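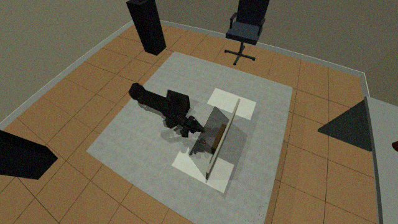 What has changed in Rastero 6? The open source 3D package now stores render caches in a single indexed file per scene, and the old folder of loose tiles has been dropped.

The Dratik project released the new version in December. Scenes saved in version 5 open without conversion, but their caches are ignored and must be rebuilt on the first render. On the project's own test scene, a courtyard with 108 light sources, the rebuild took nearly 13 minutes on a desktop machine. Later renders of the same scene read the stored data and skip that step.

The cache file is locked while a render is running. Two copies of the program can therefore no longer write to the same scene at once, and render farms that relied on this will need the Skeline queue manager, version 3 or later. Earlier releases of Skeline start the job and then stop with a file access error.

The Jaber exporter is still included but is switched off by default. It can be turned on under Preferences, Add-ons. Smoke and cloth data are not yet exported, and material names longer than the old limit are still shortened without a warning.

Builds are available for Linux and Windows. The macOS build is delayed by a fault in the installer. Source code is in the usual repository, under the same licence as before.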